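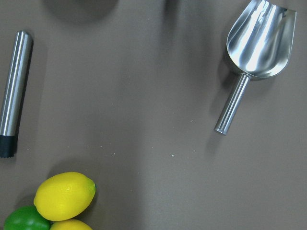 Wrist view, bar set. Muddler left, ice scoop upper right, fake citrus in the corner.

Bench notes, May, started 9:40

Bar closing chore again. The list is the same as before: put the muddler in the tool jar, put the scoop in its holder, fruit in the bowl, wipe down. Arben wants a yes or no on whether this goes in the Gultmont demo. My answer going in is no, and I'm writing down why before anybody shows me a highlight reel.

First, the metal. Both tools are polished and the scoop is the worse of the two. The inside of the bowl is all white streaks and gray reflections, and the depth map falls to pieces there. What we get is a handle with a cloud of junk on the end. Grasping by the handle is fine if the handle points somewhere reachable. If it doesn't, the planner goes for the bowl, and the fingers slide on the curve.

The muddler ought to be the easy one. Straight body, black ribbed head that the segmenter likes. But the planner keeps picking the head, I assume for the contrast, and then we are carrying the thing upside down over a jar. Nikola says flip it in hand. I have seen our in-hand flip. I'd like to keep the jar.

Fruit: artificial, two lemons and a lime, bunched up. A pile this small should not be hard and still the two yellows get merged into one object about every time they touch. Note also that fake lemons do not roll like real ones, don't get soft, and don't leave juice. So whatever number we get for fruit is a number for fake fruit. Please write it that way on the slide.

Now the part that bothers me most. Look at the crumbs. Small pale specks across the middle of the table, and not one of them is in our success criteria. We score "tools put away" and call it a cleared table. Any person who has closed a bar would say the table is dirty. The detector has no class for crumbs and the wipe routine is a fixed sweep that runs whether there is anything there or not.

Log totals as of this morning, all layouts of this chore:
- 627 pick attempts
- 284 where the right object ended in the right place with no help
- 208 where a person reached in
- the rest timed out or got aborted

The 284 is under half. Radulović's summary has a higher figure, but he drops the timeouts. I don't agree with dropping them. A timeout in a kitchen is somebody standing there waiting for the scoop.

Timing I did by hand, with the kitchen clock. It takes me nearly 2 minutes to do the whole list slowly, wipe included. The arm has not finished the list inside the time limit without a touch from one of us, so there is nothing to put next to it.

11:15 - Talked with Arben. He thinks I'm grading too hard and that Plirnstead only wants to see the arm move things. Fine, then the title should say "moves things" and leave out "closes the bar". He is going to ask Marnance if they care about the wipe.

To do
- Nikola: penalize grasps on the muddler head, rerun
- me: matte spray on the spare scoop, same poses, see how much of the trouble is shine
- me: before and after crumb check, by eye if we have to
- Arben: stop calling it autonomous in the email subject line
- split touching fruit by shape as well as color (who? ask)

If the sprayed scoop fixes the depth I'll say so in here. It won't change my mind about the demo, because bars don't spray their scoops.

Last updated: May, 4:20 pm
Contact: Arben Shehu, bench 2 | © Marnance workshop notes | Back to top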